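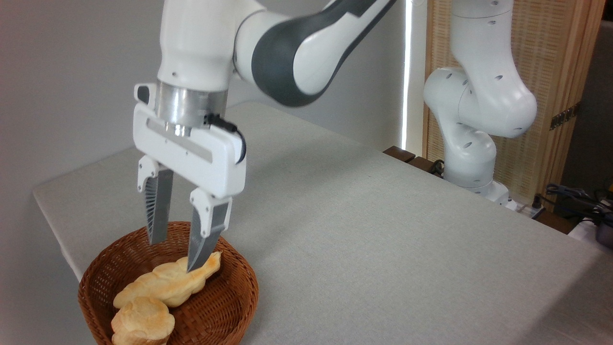

My save file for Ustico is gone. Forty hours of it, most of them spent fishing in a game that is supposed to be about overthrowing a duke.

I blame the memory card, which is 18 years old and has been dropped in soup. Savvas blames me, as I also dropped it in the soup.

So last night I started over. The opening tutorial still takes 39 minutes and still can't be skipped, and the old sailor still explains what a door is. I had forgotten about the door speech. I pressed X through all of it and somehow agreed to hear it again.

The duke can wait. I have a rod, nine worms and a second-hand card from a seller who described it as "probably fine." Savvas wants his turn at eight — he's getting the tutorial too.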